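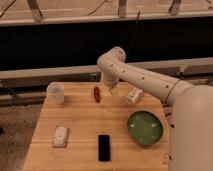 Wooden tabletop with small objects set out.

Call for Participants: Household Object Recall Study

Ciria is recruiting adults for a study of how people remember where everyday items were placed. The work is led by Nantana Phetsri and takes place at the Brophy site.

Eligibility
Age 18 or over
Normal or corrected-to-normal vision
Fluent in spoken and written English
No participation in the Ruvura pilot

Procedure
Each participant attends five sessions of equal length. In each session you will study an arrangement of small household items, complete an unrelated arithmetic task, and then mark the position of each item on a blank paper plan. Sessions are scheduled at least 16 hours apart. A short questionnaire on sleep and caffeine intake is completed on arrival.

Payment
Participants receive $400 on completion of all sessions. Those who withdraw early are paid for the sessions attended. Parking is free; other travel costs are not covered.

Data
Response sheets are stored under a participant number. Names and contact details are kept separately and deleted after payment.

How to apply
Send your name, age, and general availability to Rattana Paisan, study coordinator, by April 23, 2024. Put "Recall Study" in the subject line. Applicants will be contacted by email within eight working days.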